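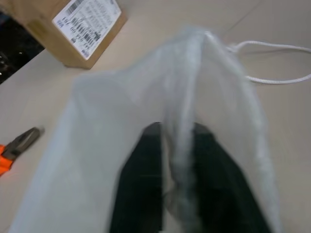
White drawstring bag on the table, cord out to the right

Drawstring bag cord keeps pulling out on one side, and the fabric bunches up

Posted in Laundry & Fabric Care, Sep 6, 2022
838 views

Orkis

I have several of these thin white drawstring bags that I use for sorting small laundry and for packing shoes when we travel. The fabric is light and a little see-through. The cord is white and feels braided.

Two problems. First, the cord works its way out so that one side of the opening is gathered tight and the other side is loose. When I pull on the loose side it just makes a bigger loop on the other end. Second, after a wash the fabric at the mouth stays bunched into a hard ridge and I can't get it to lie flat for folding. I've tried tugging at it by hand and it springs back.

I'd like to be able to fold these and stack them in a drawer. Right now they get stuffed in and the cords tangle with each other. I don't want to iron them if I can avoid it, as I melted a hole in one in January. Is there a way to even out the cord without taking it all the way out? And how do other people fold these?

Wurkska

You can even out the cord without removing it. Lay the bag on a table and open the mouth all the way, so there is no gather left anywhere. Most people try to fix the cord while the bag is still half closed, and then the fabric grips it and you are fighting the whole channel. Once the mouth is fully open, hold the fabric at the side seam opposite the cord exit and slide the gathers toward the cord a few inches at a time. Go all the way around. If there is one big loop sticking out and the ends are knotted together, that loop should get shorter by itself as you open the mouth.

After it is even, put a single stitch through the channel and the cord at the point opposite the exit. Use plain white thread. The cord can't travel past that point anymore, but the bag still closes. I did this to 6 bags and it took 30 minutes, most of which was looking for the needle.

For the bunching, wash them with the mouth open and the cord tied in a loose bow outside the bag. If you wash them cinched, the creases set in the dryer. Take them out damp, pull the mouth flat by the two side seams, and hang them upside down from the bottom corners. Skip the iron on anything that thin. If you have to use one, lowest setting with a dish towel in between, and test a corner.

Folding: bag flat, cord laid straight down the middle, sides folded in over the cord, then fold from the bottom up in thirds. The cord ends up inside and has nothing to tangle with.

Nultlow

I just roll mine and wrap the cord around. Works fine. A cord lock from the fabric store also helps, they are cheap.

Orkis

Thanks. Opening the mouth all the way first did it for the cord. I have done the stitch on two of them so far. The ridge is better after hanging but still there on the oldest bag - I think that one may just be permanent.

Wurkska

If it was dried on high heat, probably so. You can try soaking it in warm water and hanging it again with a clothespin on each bottom corner and a couple more clipped to the mouth for weight. I wouldn't spend much time on it past that. It will still hold socks.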